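Sillel Test Tube Rack, White, Two-Row

Sold by Trandaveck Bench Supply
Item group: Racks and Holders
In stock

A test tube rack has one job, and a surprising number of them are bad at it. They lean. They slide. They hold the tubes so tightly that you need both hands and a grudge to get one out. We have sold most of the bad ones over the years, and we apologize to anyone still using them.

The Sillel is the one we kept. It's white, it has two rows of round holes, and it sits there. You fill it from the top, you empty it from the top, and in between you can think about something else.

We keep one at our own packing bench with no special treatment at all. It has been moved aside for lunch, moved back after lunch, and used to hold pens during a slow week in February. The pens were fine. We still recommend tubes.

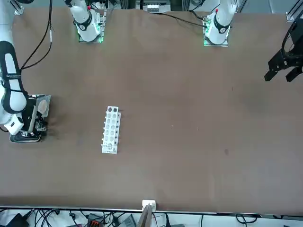

The white finish was chosen so you can see what you've spilled on it. Some customers have asked for a darker color for exactly the opposite reason, and we have passed that along to Sillel, who did not write back. If you want a rack that hides things, the Fistico range further down the catalog comes in charcoal and costs a little more, as discretion usually does.

What you get

One rack, empty. Tubes are sold separately, and so are stoppers, labels and the brush you will eventually need. We mention this because the most common email we get about this product starts with "I opened the box and there were no tubes." Correct.

The rack ships in one piece. There is no assembly, no tool, and no instruction sheet, although Sillel does include a card thanking you for your purchase in very small type.

Will my tubes fit?

Measure them first. Put a ruler across the outside of the tube at its widest point below the lip, then compare it with the size printed on the box label. A tube that is too wide will let you know right away. A tube that is too narrow will go in happily and then lean on its neighbor, and you'll have a row of them slouching like kids at a bus stop. If you're between sizes, send us the measurement before you order and we'll tell you which version to get.

Cleaning

Warm water, ordinary dish soap, a bottle brush for the holes. Rinse it and stand it on a towel. Please keep it out of the oven. Someone always asks about the oven.

Marker comes off best on the day it goes on. After that you may consider it part of the rack. A strip of masking tape along one end gives you somewhere to write that you can peel off later, and it looks no worse than what most people do anyway.

Ordering for a class or a lab

Orders of 3 or more racks ship together in one carton. Orders of 9 or more get the school price, whether or not you are a school. We don't check. For anything close to 1000, please call first, partly to arrange freight and partly so we can ask what you're up to.

Returns

Unused racks can come back within the normal return window, in the box if you still have it. Used racks can't come back, and "I only put water in it" is a sentence we have heard before.

Often bought with this item

Mai tube brush, short handle
Mai tube brush, long handle (for people who bought the short one)
Fistico rubber stoppers, mixed bag
Blank labels, roll of 3000, a lifetime supply for most people

Page last updated Thursday, June 1, 2023. Prices are shown at checkout.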